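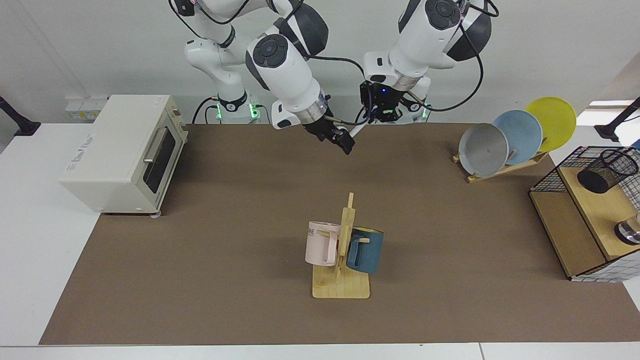
Photo: Kojo Ayaaba

I have spent a lot of Saturday mornings this spring on the sideline of a youth soccer field, and I want to make a case for something that will sound small to anyone who doesn't have a kid in cleats. The Aryee Youth Soccer League should get rid of fixed positions for every team under 10. All of them! No permanent goalkeepers, no career left backs at age eight, no kid who is "our striker" before she has lost her front teeth.

The league board takes up the question this month, along with field permits and the usual fight over the snack shack. The proposal came from Ama Issahaku, who coaches the 9U Fultitz Comets, and it fits on one page. Every player on the roster would spend time at the back, in the middle, up front and in goal over the course of the season. Coaches would keep a simple chart and hand it in at the end. That's the whole thing.

I love it. I loved it before I saw it work, and then in March I went out to watch the Comets play Drutar in a cold drizzle and came home ready to paint a sign.

The Comets lost that game, 3-2, and I will get to that. But what a game! The girl in goal for the first half had never worn the gloves in a match before. She let in a soft one early, a roller she should have smothered, and her shoulders dropped the way shoulders do. Then she stopped the next one with her shins and the whole bench went crazy. In the second half she played up front and scored, and you could see her looking at the keeper before she shot. She knew which corner was hard to reach, having just spent half a game trying to reach it. 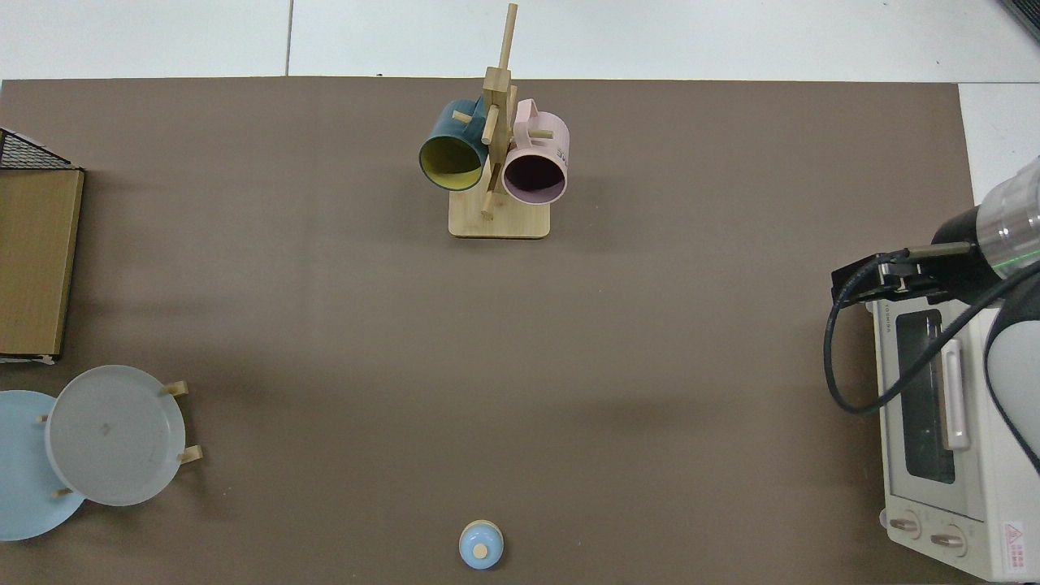

Mugs on the stand, ready for coffee.

The other side of this has good people on it, and I don't want to wave them off. Katsuhiko Furukawa has coached Drutar for years and his teams are a joy to watch. His argument is that kids get confident by getting good at something, and they get good by repeating it. Move a shy defender to forward and she may touch the ball twice all morning. He also says, fairly, that some children flat out hate playing in goal, and a rule that puts them there could cost the league a few families.

I take the goalkeeping point seriously. I would let a kid pass on it, or do a few minutes in a game that's already decided. Issahaku has told parents she is open to that, and the board could write it in without hurting the idea one bit.

The confidence point I don't buy, at least at this age. Eight-year-olds change so fast. The big, quick kid who scores every goal in second grade is often the average-sized kid by sixth, and if all he has ever done is run onto long passes, he's in trouble. Meanwhile the small one parked at right back because she "doesn't mind" may turn out to be the best passer in town, and we'd have no way of knowing. We decided who these children were at a tryout that lasted an hour.
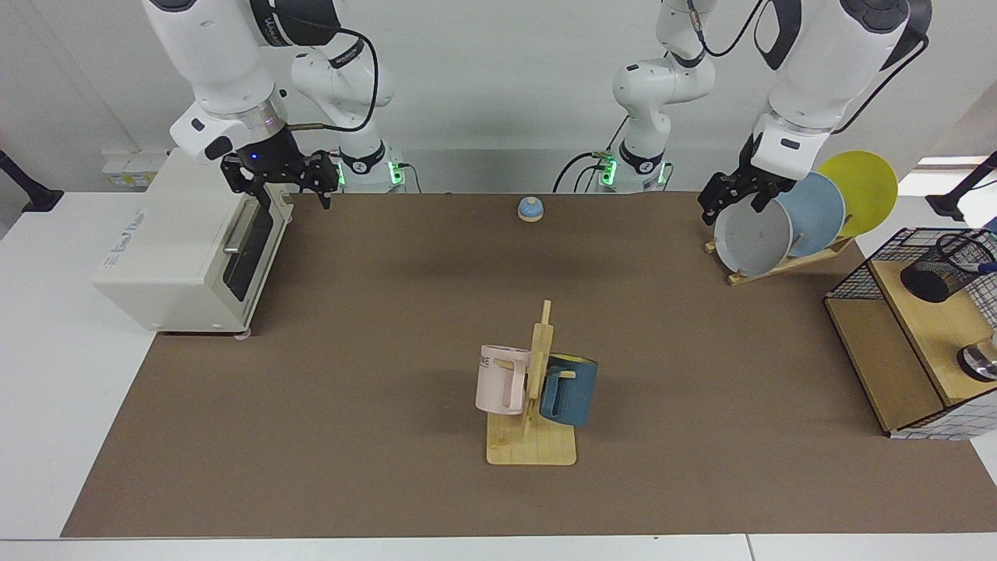
And then there's winning. Parents care about it, coaches care about it, and I will admit that I checked the Estance Cup standings on my phone during a family dinner. Moving everyone around probably costs a team a few games. The Comets might have beaten Drutar with their usual lineup - Tetteh Issahaku, the coach's husband and loudest supporter, told me so at the fence, and he was still grinning. Every kid on that bench wanted to know where she was playing next. They were pulling on the coach's sleeve to ask.

I'd trade a good many 9U trophies for that. The league can still crown a champion, and at 11U and up coaches can set their lineups however they please. By then the players will have tried every spot on the field and will have opinions of their own, which they will share loudly, in the car, all the way home.

So go to the meeting if you can. Bring a chair, because the good ones go early, and say something nice to a coach.

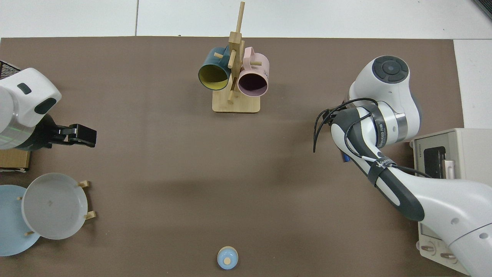
How to weigh in

The board takes written comments from any league family, and a couple of sentences is plenty. Coaches who want to try the rotation chart before a vote can ask Ama Issahaku for a copy after any Comets practice.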